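From: Nneka Wike
To: equipment-planning list
Date: March 29, 2023
Subject: Re: [equip-plan] arm budget – what do we still need to decide

Quick one, between meetings. Replies to Hauwa's points further down, top bit is for everybody.

Order has to be with purchasing before the April cutoff. If it slips we wait for the next round and the Ralton quote is dead by then. They hold prices 50 days and we've used up a good part of that arguing about grippers.

Hauwa Iyamu wrote:
> Can someone explain why we are paying for simulation seats before
> we own a single arm? The Ralton quote is 3973 per arm, which I can
> follow. The software line I can't. Also the bench at Lultdale was
> never in the original request and now it's there, no cost next to it.
> I'd like to see what happens if we buy one arm now and the second
> one after the summer.
>
> Also who is doing the training.
>
> Hauwa

Ok in order.

Sim seats. We want them first on purpose. Fatima has been running the bin job in simulation on the trial license, arm over the bin, same table layout over and over with small changes. She can try a mounting position in an afternoon. On a real bench it's drill holes, find out it's wrong, drill more holes. She already talked me out of the mount I had in the first draft – the arm ended up so far over the bin wall there was no sensible way to get at the near corner. That would have been a second base plate and another week.

Trial runs out in 7 days. After that it's paid seats or we stop.

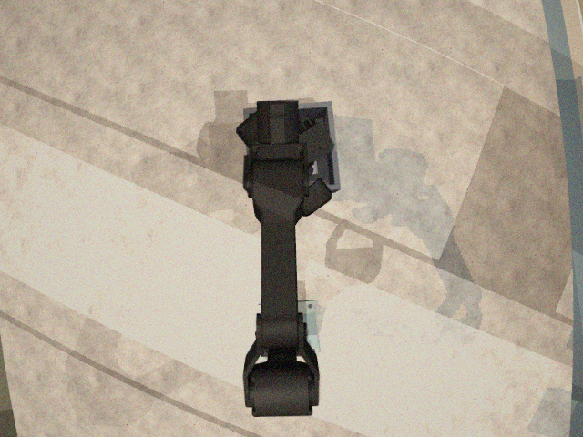

One arm or two. I priced it both ways. Splitting means paying freight twice and Prarnmont charge their install visit again, they won't budge on that, I asked Tanko to try and he got the same answer. Against that, one arm now leaves us room for a spare gripper and a decent set of cables. My vote is still two but I won't die on it. What I don't want is two arms and no spares. We did that with the labeler and it sat for a month waiting on a part that cost less than lunch.

Bench. Fair point, my fault, it got pasted in from the older sheet. Nwachukwu are quoting for a steel frame and top, quote not in yet. Please don't put a guess in the cell, last time a guess went in it got approved as the number. Width needs to be 66 inches minimum or the bin and the arm base don't both fit with any clearence. If the existing bench at Lultdale measures up we use that and the line goes away. Chinyere, can you get a tape on it?

Training. Prarnmont include one day with the install. Not enough for the evening crew. I'd like to pay for a second day out of the maintenance line, need Chinyere's ok as it's her line.

Not in the budget at all right now and should be:

guarding or a floor scanner, whichever safety says
electrical drop at the bench end
replacement finger pads
someone's hours to move the bin program from sim to the real thing, Fatima thinks longer than I put down and she's probaly right

Bins stay as they are for now. Changing bin size would throw out the reach work and we'd be starting again, so if anybody has a plan to switch suppliers tell me this week please not in April.

Hauwa, I'll send you the one arm version of the sheet tonight – same tabs, only the totals differ. If you still want the seats pulled out after that, say so on the list so it's written down somewhere.

Off to the next thing.

Nneka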